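**Rec league question – game stopped for a leak, do we replay or pick up where we left off?**

Posted 13 February 2002 in Basketball > Rules & Officiating

Need a quick answer before our league meeting if anyone knows. Over-30 rec league, Hendby gym. Last night we're up 5 in the second half and water starts dripping through the roof right at the top of the key. Ref blows it dead, mops come out, we stand there, drip gets worse. After a while he says he can't let anyone run on that and sends us home.

So now the other team (Kohlhase, the ones in the green reversibles) is saying the whole game has to be replayed from 0–0. We say you pick it up at the spot it stopped. Same score, same clock, same fouls. Their center had four fouls, so you can see why they'd like a fresh start.

League rules are 2 pages long and say nothing about it. There's a line about forfeits and a line about jewelry and thats it. The ref wrote the score on the sheet but I'm not sure he wrote the time. Scorekeeper thinks it was under nine minutes.

Things I need to know:

- is there an actual rule or is it up to the league
- does it matter that it was the second half
- if we resume, can they use guys who weren't there last night
- who pays for the gym the second time, it's not cheap

Thanks. Posting from work so may be slow to reply.

---

**Answer 1** (marked helpful by 5 readers)

Check which rule book your league says it plays under. Most rec leagues say "high school rules except as follows" somewhere, maybe on the sign-up form and not in the rules themselves. If it's high school rules, the general idea is that an interrupted game gets continued from the point of interruption unless both teams agree to something else or your league has its own rule on it. So you're probably in good shape, but read the wording yourself, don't go by me.

I reffed rec ball for years and had this come up three times. Twice power, once a backboard that wouldn't stay up. Every time we finished the same game later.

What you want right now, today, before people start remembering it different:

1. The score sheet. Get a copy. Team fouls, personal fouls, timeouts left, possession arrow.
2. The time. If the ref didn't write it down, get him and the scorekeeper to agree on a number and both sign it. Doesn't have to be perfect.
3. Who had the ball. Everyone forgets this one.

Second half vs first half – some leagues have a rule that past a certain point the game counts as final. Baseball does it with rain so people assume basketball does too. Unless it's in your rules I wouldn't try to claim the win on a 5 point lead. You'll look bad and you'd lose the argument.

Players who weren't there: we always let anybody on the roster play when it resumed. Fouls stay with the guy who got them. So the center comes back with four.

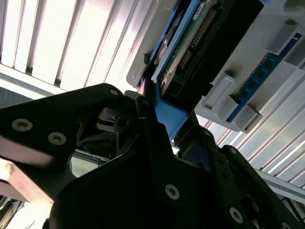 *Blue-framed circuit assembly going into a light gray chassis.*

Gym money, no idea. Ask the gym for a credit first. It's their roof. Our old place (Prakier, closed now) gave us the hour back without any fuss when the heat went out.

---

**Answer 2**

just replay it, its rec league. if your better youll win again

---

**Answer 3**

Disagree with the one above. Replaying is fine if both sides want it, but if one side was ahead and one guy was about to foul out then a replay is a gift. We had the same fight in the Jiron league in September. Fire alarm, everybody out in the parking lot in shorts, game never finished. League director made us replay the whole thing, and the team that had been winning by a lot just didn't show up. Forfeit. Bad feelings all season, two guys quit over it.

After that we put in our own rule and it's worked OK so far:

> If a game is stopped and cannot continue that night, it resumes at the same score, time and fouls on the next open date. If there is no open date before playoffs and the second half is at least half over, the score stands. Otherwise no game.

Steal it if you want. Get it voted in for next season though, don't let them pass it now and apply it backwards to your game, or Kohlhase will scream and they'd have a point.

Also on the short clock thing. Nine minutes of basketball isn't worth driving across town for, so ask if you can tack it on right before your next game against them, or before someone else's game if they'll start a bit late. We finished one that way, everybody warmed up, played it out, shook hands and the regular game tipped off after.

Cost: we split it down the middle, came to 70 bucks a team. The director wanted the home team to eat it but in a one gym league there isn't really a home team.

---

**Follow-up from original poster**

Thanks all. Found the sign-up form and it does say high school rules, small print at the bottom, so bringing that tonight. Ref called back and says 8:40 left, our ball on the side. Scorekeeper agrees. Gym says no credit till the roof guy has been out, will keep bugging them. Will post what the league decides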